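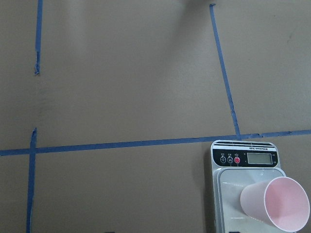

Clivard (demonstration set)

Clivard is a collection of recorded robot demonstrations made for training two-armed machines to handle small household objects on a tabletop. It was gathered by the Sheehan workshop under the direction of Finbarr Daly and holds 3,495 accepted episodes. Each episode is one attempt at one short task, carried out by a human operator through the robot's arms and stored with the camera views, joint positions and gripper commands from start to finish. The set is used mainly for imitation learning, in which a system is trained to produce the same kind of movement an operator made when it is given similar camera views.

Background

The work grew out of an earlier project called Nuslow, which used a single arm and one overhead camera. Operators on Nuslow found that the arm often hid the object it was about to grasp, and that a system trained on the recordings tended to stop short of the object or close its fingers too early. Clivard added a second arm and a small camera at the wrist. The tasks were also made shorter. A Nuslow episode might include clearing a whole table, while a Clivard episode normally ends once one object has been moved, opened, filled or set down.

Recording began in September and was carried out at one bench. The task list was closed on 30th May. Episodes recorded after that were kept apart for testing.

Workspace

The bench is covered in brown sheet material and divided into cells with strips of blue painter's tape. The cells are used when objects are laid out before an episode. A layout sheet names a cell for each object, and the operator places it by hand anywhere inside the lines. Exact placement is not required, and the tape is not measured. Daly's notes describe the grid as a way to keep operators from putting everything in the middle - a habit that had left large parts of the Nuslow table almost unused.

The tape is visible to the cameras and so becomes part of the training data. Worn strips are replaced between sessions, and their position shifts slightly from one session to the next. Later users have disagreed on whether this helps. A system that has learned to rely on the lines may do badly on a bare table, but small changes in the tape may also make it less dependent on any one line.

Tasks

The tasks are sorted into 4 groups: moving, opening, stacking and dispensing. Moving tasks make up the largest group and are normally the first ones a new operator is given. Stacking tasks are recorded with both arms, one of them steadying the lower object.
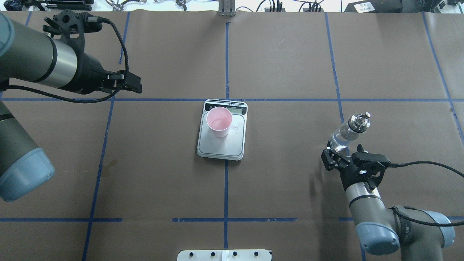

Dispensing tasks were the slowest to record and have the highest share of rejected episodes. They call for one arm to manage a container while the other stays clear or helps with the receiving vessel. A typical layout has a digital kitchen scale in the center of the bench with a small pink cup on its platform, and a clear bottle held in the right gripper, while the left gripper waits open over a nearby cell. The cup is light and easily knocked over, and episodes that begin with it lying on its side are labeled separately from those that begin with it upright. Liquid on the platform does not lead to rejection by itself. The operator wipes it off before the next layout or enters the code for a wet surface.

Scale readings are not part of the recorded data. The scale is treated as an object like any other, and its display can be on or off.

Review and rejection

Every episode was watched by a reviewer other than the operator. Reviewers marked the start and end of the task, gave it a short written instruction such as "stand the cup on the scale", and chose one of 3 outcomes: complete, partial or rejected. Partial episodes stayed in the set. A total of 455 episodes were rejected, most often for a dropped camera stream or an operator reaching into the workspace during recording.

Recoveries were kept on purpose. If an operator missed a grasp, backed off and tried again, the whole attempt was stored as one episode. Reviewers could add a marker at the point where the correction began.

Use

The first system trained on the full set was Flalleo, which takes the wrist and head camera views together with the written instruction. Its developers left out the stacking group in early training and added it later with a lower weight.

See also

Imitation learning
Teleoperation
Nuslow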